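Site Visit Report: Laundry Folding Demonstration at Pultside, Gemesdale
Group members: Solène Hervieu, Mathis Joly, Albane Caron
Submitted 30 Dec 2025

1. Why we went

Our project question is whether household robots are close to being useful to a small business, such as a sports club laundry or a small hotel. Most of what we had read before the visit was written by people who sell robots. Pultside runs an open day at its Gemesdale building, and our instructor, Thibault Baudry, got us three places on the afternoon tour. The system on show was a two-armed folding setup that the company calls Rey.

The flyer promised "hands-free laundry for every team." We wrote that down before going in and kept it next to us while taking notes.

2. What the visit was like

The tour began with a talk by Liis Siliņa, who leads demonstrations at Pultside. She was friendly and did not dodge questions, though some of her answers were short. She said Rey had practiced on 2000 recorded folds, and that 490 of those used sports clothing. When Albane asked who had picked the clothing, Liis said the team did, from items that "behave well." We would have liked to see the ones that don't.

After the talk we stood behind a rope and watched the arms work on red sports clothing with white trim. The surface was padded and covered in gray fabric. Solène thinks this helps a lot, as cloth does not slide around on it the way it would on a bare counter. Liis agreed that the surface matters but could not say how much worse the robot would do without it.

3. What we recorded

We timed one full fold with a phone. It took 230 seconds from the first touch to the moment both grippers let go. Mathis then folded a pair of his own gym shorts on a chair in 8 seconds. This is not a fair test (he had no rope to stand behind and was showing off) but it gave us a number to put beside theirs.

The finished fold was decent. It came out flat and close to a rectangle, with some wrinkling along the bottom edge. A store would probably redo it. A coach would not care.

Other points from our notes:

The clothes were already clean and right side out when they reached the robot.

A staff member stood beside the table the whole time with a tablet. She touched it twice during our fold. We asked what she was doing and were told "monitoring."

One attempt before ours was stopped partway and started again. Nothing was said about it until Albane asked. Liis then told us that restarts are normal at public events.

We did not see anything stacked, sorted or put away.

4. Discussion

We came away less impressed than the other visitors on the tour, who clapped. The arms can pick up soft cloth and lay it down in a planned way, and we know from the reading that this is hard to do. But the flyer is selling something much bigger. One kind of clothing, on one kind of surface, with a person standing there, does not tell us what would happen with a bag of mixed towels and inside-out socks.

We also asked for the share of folds that succeed without help. Liis said it was being worked on for a customer called Mernus and could not be shared until March. Until we see it, we have left the success rate blank in our comparison table.

5. Limits of this report

We timed a single fold and were there for one afternoon. Solène and Mathis disagree on whether the tablet was used to steer the arms, and we could not see the screen from where we stood. Mr. Baudry suggested asking to come back with our own bag of laundry. We have sent that request and have not had a reply.
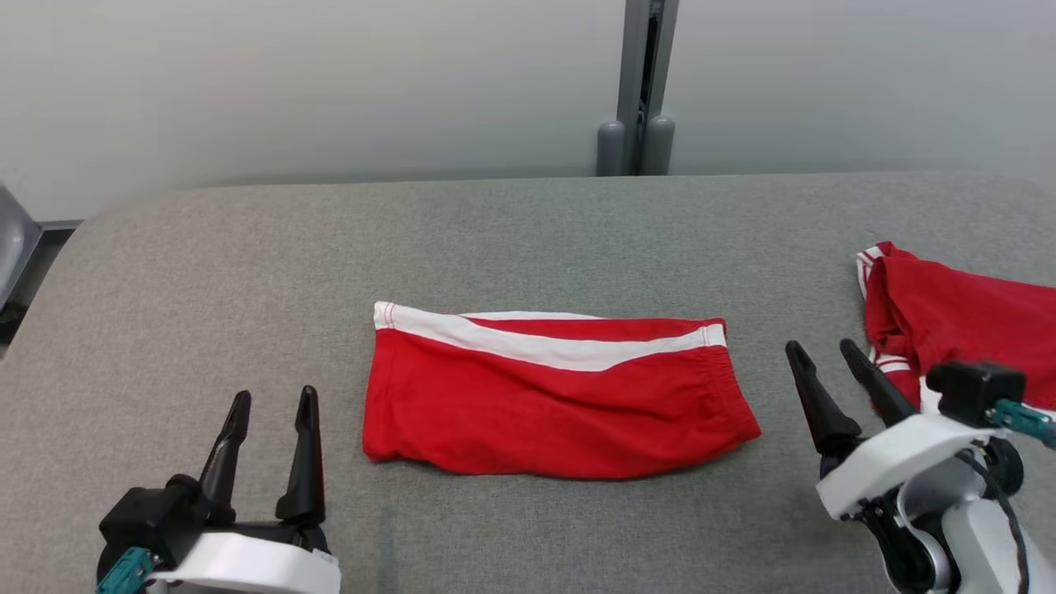 Figure 1. Rey's two grippers, with one red garment folded flat and another still bunched up at the right.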